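Thursday, bench by the windows

Portioning and closures, continued from the last entry. Kendberg pellets, the small brown grade. Allby tray, clear, square, shallow. Both white tables are pushed together again so that stock stays on the rear one and the front one is kept for handling. Karim Saab wants it left this way until the end of December.

Target for the short run is 16 portions. Nominal tray load is still under discussion. I would like a fixed count; Karim would prefer to go by weight, and has a point, as pellets from the same bag differ noticeably. Scale due back from Wendwood after recalibration. Until then, count only, and no weights to be entered in the sheet.

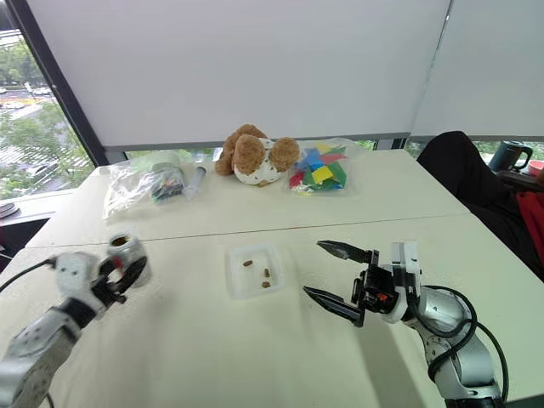
Tray on the front table with three pellets in it; open container held near the seam between the tables.

Points on pouring. The seam is a nuisance, as any pellet that lands on it lodges there and has to be picked out with tweezers. Keep the pour well forward of it. Tilt slowly and stop early. A second small pour is easier to control than one long one. Pellets which miss the tray go in the waste tub and are not returned to stock. Wipe out dust between batches with a dry cloth, no spray.

Closures next. The Chege drawing calls for hand tight plus a short nip, which is not a specification. I have asked for a torque figure and had no reply. In the meantime we use the marker method: set the cap down square, turn back until the thread drops, then forward to the stop, and note where the red mark finishes. 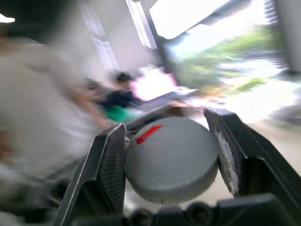

If the mark finishes more than 2 mm off the reference line, back off and start again. Do not force it round to meet the line. Grip on the ribbed side only and keep the top face clean, otherwise the mark wears and becomes hard to read.

Stock: some 800 g of pellets left in the opened bag, to be resealed at the end of each session. Cloths low.

To do:
Chase Chege for torque.
Tape over the seam, matt white if we have it.
Ask Karim whether the 11 o'clock slot is free for the weighing.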